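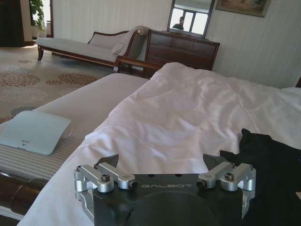 A rumpled white duvet, with the mattress edge exposed along one side.

Making a Bed with a Duvet: Guidance for Guest Rooms

Favumcombe House asks all residents and housekeeping staff to follow the same method when making a bed. The method suits any room in which the duvet is used without a top sheet.

Clear the bed first. Garments, bags and small devices are often left on the bedding or along the edge of the mattress, where they are easily folded into the duvet or knocked to the floor. Place them on a chair or a bedside table. Items that do not belong to the occupant of the room should be taken to the front office.

Air the mattress. Fold the duvet back over the foot of the bed, open a window where the weather allows, and leave the mattress uncovered while the rest of the room is dusted. Beds with a polished wooden rail should be wiped at this stage with a dry, soft cloth. Spray polish must not be used near bedding.

Fill the corners. Most creases in a duvet come from filling that has slipped inside its cover. Hold the two top corners of cover and filling together and shake firmly, then repeat at the foot. Fasten all buttons or ties before laying the duvet down.

Square the duvet. A duvet 200 cm wide on a mattress 180 cm wide leaves an overhang of 10 cm on each side. Stand at the foot of the bed to compare the two sides. If the mattress can be seen on one side only, lift the duvet and lay it again. Pulling from one corner will twist the filling.

Smooth from the center. Use the flat of the hand and work toward the edges. Light folds will settle during the day and do not require ironing.

Upholstered seating. Pale chaises and chairs mark easily and should not be used to hold folded bedding. Bevell linen baskets are kept on each landing for this purpose.

Washing. Covers are changed weekly. Duvets are sent to the Conetti laundry every September. Spare covers are stored in the Tang cabinet on the upper floor, sorted by size.

Page last reviewed Wednesday, June 10, 2026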